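Drucken | Als E-Mail versenden

Suchbegriff eingeben Suche starten

Kapitel 4
Vormachen statt Programmieren: Handführung und Fernsteuerung

Wer einem Roboterarm eine Aufgabe beibringen will, kann jede Bewegung als Folge von Zielpunkten festlegen. Bei wiederkehrenden Arbeiten in der Fertigung ist das üblich. In einer Küche stößt das Verfahren schnell an Grenzen, denn Gegenstände stehen selten zweimal am gleichen Platz. Man macht dem Arm die Aufgabe deshalb vor und zeichnet auf, was er dabei tut. Eine solche Aufzeichnung heißt Demonstration.

Zwei Wege sind verbreitet. Bei der Handführung fasst die Person den Arm an und bewegt ihn. Bei der Fernsteuerung bedient sie ein Eingabegerät, und der Arm folgt. Die Fernsteuerung lässt sich auch in einer Simulation einsetzen, in der Arm, Möbel und Gegenstände berechnet werden. 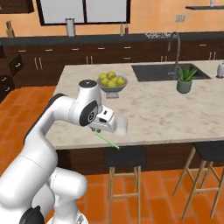
Gespeichert werden in jedem Zeitschritt die Gelenkwinkel, die Stellung des Greifers und die Kamerabilder. Die Übungen dieses Kapitels arbeiten mit dem Datensatz Lerkum. Er umfasst 3.000 Demonstrationen, davon 2.000 zum Trainieren und 500 zum Prüfen; die übrigen bleiben für Abschnitt 4.4 zurückgestellt. Das Dateiformat ist im Anhang unter dem Stichwort Orkamis beschrieben.

Anouk Baert unterscheidet in ihrem Kursmaterial zwischen gleichmäßigen und zögernden Demonstrationen. Eine zögernde Demonstration enthält Pausen und Korrekturen, weil die Person den Abstand zum Ziel schlecht einschätzen kann. Für das Training sind die Pausen störend, die Korrekturen dagegen oft nützlich.
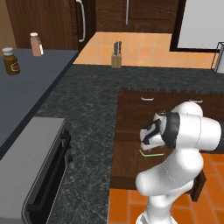

Die Wahl des Blickwinkels gehört zu den ersten Entscheidungen bei der Fernsteuerung. Eine einzelne Ansicht reicht meist nicht aus, um den Greifer sicher an ein Ziel zu führen. Von den beiden weißen Griffen am dunklen Holzschrank ist der rechte teilweise vom Arm verdeckt, der linke liegt frei. Wer nach dem rechten greifen wollte, bräuchte eine zweite Kamera.

Abschnitt 4.1 behandelt die Eingabegeräte, Abschnitt 4.2 die Aufzeichnung. In 4.3 wird aus den Daten eine Steuerung gelernt.

Kontakt | © Ventura Lehrbücher | Nach oben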